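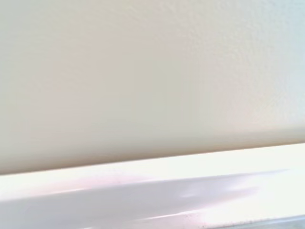

Cream wall, white ledge.

Section 4: Putting a Book Up for Special Order

So a customer wants a novel you don't have on the shelf. I get this every day at the shop, and Saltari handles it pretty well once you've set it up (it took me most of July to get comfortable, so don't panic!).

1. Open the Catalog tab and search by author. Title searches pull up way too much, especially for short titles.

2. Pick the edition. Paperback and hardcover sit on separate lines, and the little arrow shows you both.

3. Change Availability from In Stock to Special Order. The price stays put, but a "call the store" line shows up on the public page.

4. Type your blurb in the Description box. I copy the publisher's and trim it to 300 words, which is the most the box will hold.

5. Fill in Hold Days. I use 14. Donal Costello at our other branch likes a full month, and that works too.

6. Hit Save, then Publish. You need both!

Note: If the author's name has accents, type them in. I entered Radka Obradović's first novel without the accent and then couldn't find the thing for a week.

Caution: Don't use Bulk Edit on more than 100 titles at once. Saltari will let you try, then it freezes and you lose whatever you typed.

Caution: Changing an edition after somebody has ordered it wipes the customer's phone number from the order. Write it down first.

Deposits are in Section 5.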